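Gorville clinic brings back masks at the door as flu season bites

I went to pick up a prescription at the Gorville health center this week and got stopped at the entrance by a very polite sign. Masks are back! At least through the end of December, and at least in the waiting rooms.

The reason is flu, and plenty of it. The county says it has logged 608 confirmed cases so far this season, and 91 of those came in the past week. If you have kids at Moya Elementary, you probably didn't need me to tell you that (my inbox is full of parents asking whether the winter concert is still on, and as of this morning it is).

The center ordered 2000 extra doses of vaccine and has used roughly 1000 of them. Staff told me the walk-in line is shortest before 10 a.m., so I went back the next morning and was out in fifteen minutes, sore arm and all.
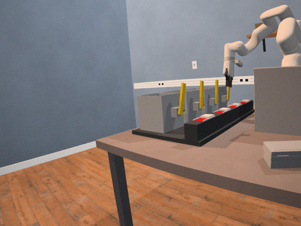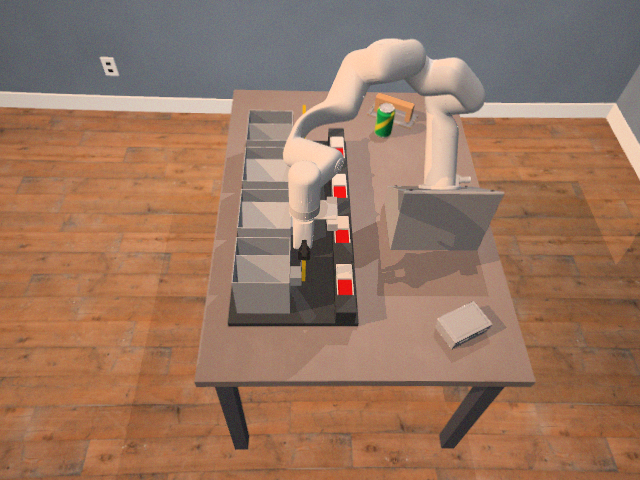
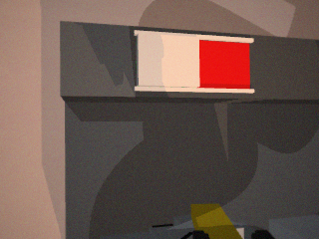
Where to get a shot

The health center takes walk-ins from 8 a.m. to 4 p.m., and you don't need to be a patient there. Bring your insurance card if you have one. If you don't, the shot is free, and I checked that twice at the front desk.

The Trelleo pharmacy on the north side of town is giving them too, but by appointment only, and the evening slots go fast. Over in Geton, the library will host an evening clinic later this month. I've asked for the exact hours and will add them when I hear back.

One more thing for anyone visiting family at the nursing home: it's down to two visitors per room for now, and they'd like you to call ahead.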